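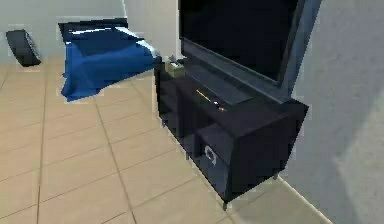

Rustine room assistant, with Cù practice rooms

By Bratport

Anyone who has turned over rooms for a living knows how much of the day goes into walking. You walk to the linen store and back, you walk to the skip, you walk back down the corridor for the pillowcases you were sure you'd put on the trolley, and somewhere in between you do the part that guests notice. Rustine is our go at taking the walking (and a good share of the bending) off the people who clean and make up rooms, and leaving them with the work that needs a person's eye and a person's hands.

It's a low, quiet machine on wheels with one arm, a lift tray and a linen bay at the back. It follows the room list your supervisor already keeps, goes ahead to the next room once the door's been opened for it, picks up what's been left on the floor, puts it on the tray for a person to sort, and then comes back for the dirty linen once the bed has been stripped. It doesn't make beds. We get asked that at every trade show and we'd sooner say so here, near the top, than have you find out on delivery day! A bed made by a machine looks like a bed made by a machine, at least for now, and the housekeepers we work with were quite firm that they wanted to keep that job.

What Rustine does on a shift

Carries clean linen up and dirty linen down, up to 20 kg at a time
Clears light items from floors, low stands and tables and holds them on the tray for sorting
Looks over the floor, including the bit under the bed frame, and sends a note to the tablet if there's something it can't reach
Waits outside a room when the door is shut, and stays out until a person lets it in
Goes back to its dock between lists

Cù, the practice room

Every Rustine comes with Cù, and in our experience Cù is the part people end up fondest of. It's a set of computer-rendered rooms that you can furnish to suit your own place, and the machine does its early learning in there, well before it rolls across your real tiles. Your staff can use it too. Sit down at the office computer with a cuppa, open a room, drag in the furniture, and have a look at it from wherever you like: from the doorway, over by the telly, down the length of the bed.

The rooms are plain to look at and some of the edges are a bit blocky, because we've put the effort into where things stand and how big they are. Beds, dining tables, chairs, TV stands and draped furniture are all in the library, along with the smaller bits and pieces that turn up on a table top. You can move any of it. If your family rooms have the table pushed up near the wall in summer and out in the middle in winter, make two versions and save them both.

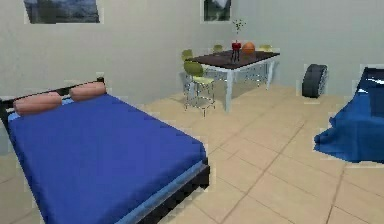 Practice room in Cù: bed made up in blue with two bolsters, dining table and chairs behind, tyre against the back wall.

Chairs deserve a word of their own, as they're the thing most people forget. A chair with thin metal legs is easy for a person to step around and surprisingly awkward for anything on wheels, and where it stands changes every time somebody has breakfast. In Cù you can shuffle the chairs about between runs, as untidily as you please, and watch which way Rustine goes. If there's a gap it won't take, you'll see it on the screen first, and you can decide whether the furniture moves or the job stays with a person. Both are perfectly good answers.

The same goes for fabric. Covers that hang down to the floor get treated as solid until you tell the machine otherwise, and we suggest leaving it that way. A long cloth and a set of small wheels are not good company.

What changes for the people on the floor

We'd be poor friends if we only talked about the machine. Bringing one of these in changes people's work, and it's worth sitting down with everyone before you order.

Gundo, who run lodges for travelling work crews, put Rustine on one wing first and kept the other wing as it was. Lorna Baluyot supervises housekeeping there and she was good enough to write us a long letter afterwards, most of it useful and some of it fairly blunt. Her team liked having the linen brought to them straight away. They did not like the first version of the tablet alerts, which buzzed for every little thing, and by the end of the first Wednesday she'd had the tablet put in a drawer. (The alerts are now grouped by room and you can turn the sound off altogether. Thank you, Lorna.)

She also wrote this, which we've kept on the wall in the workshop: "The girls who've been here longest were the most worried, and they're the ones who taught it the rooms. They knew where the trouble was in every one of them. I'd ask you to tell other places to put those people in front of the computer first, and to pay them for the time."

So we're telling you. Please put your most experienced room staff in front of Cù first, and please roster it as paid time. They'll know that the drawer on the TV stand catches, or that people will always leave a pencil and a rubber lying right in front of the television, and none of that is written down anywhere.

There's less lifting and far less pushing of heavy trolleys. There's a bit more looking at a screen, which suits some people and doesn't suit others. The sorting of guests' belongings stays with a person every time, and so does the final check of the room. At Gundo the hours saved went into deep cleans that had been put off since the previous December, and nobody's shifts were cut, which was agreed in writing before the machine arrived. We can't make that decision for you, though we're happy to share how their agreement was worded if you'd like somewhere to start.

Fitting it to your building

Rustine needs a clear doorway of 800 mm. It's happy on tile, vinyl and short carpet. Long pile is hard going and we'd steer you away from it. Small lips between rooms are fine, steps are not, and it can use a lift if the lift is connected to our door module, sold separately.

The dock wants an ordinary power point and a bit of wall it can have to itself. Most places tuck it beside the linen store. Do leave the floor in front of it clear, even on busy mornings when it's terribly tempting to park a trolley there.

In the box

Rustine room assistant
Dock and power lead
2 batteries, one in the machine and one to keep on charge
Linen bay liner, washable
Sorting tray with lid
Tablet and wall bracket
Cù for your office computer, with the full furniture library
Printed guide for staff, in large type, with plenty of room in the margins for your own notes

Care

Wipe the tray and the arm down at the end of each list with whatever you use on hard surfaces, so long as it isn't bleach. Pull the threads and hair out of the wheels once a week; there's a little hook clipped under the tray for it. The liner goes through the wash with the towels.

Warranty and support

Parts and labour are covered for 2 years. When you ring, you'll get a person at Bratport who has spent time in housekeeping or in the workshop, and often both. If your trouble is with a particular room, save that room in Cù and send it along before you call, and we'll have it open in front of us while we talk.

Hire and purchase

Rustine can be bought outright or hired by the month, and Cù is included either way. We're also glad to set up Cù on its own for a trial, so your team can build a room or two of yours and have a good poke around before anybody signs anything. Send us a rough floor plan and a list of the furniture, and tell us who on your staff knows the rooms best, as we'll want to talk to them.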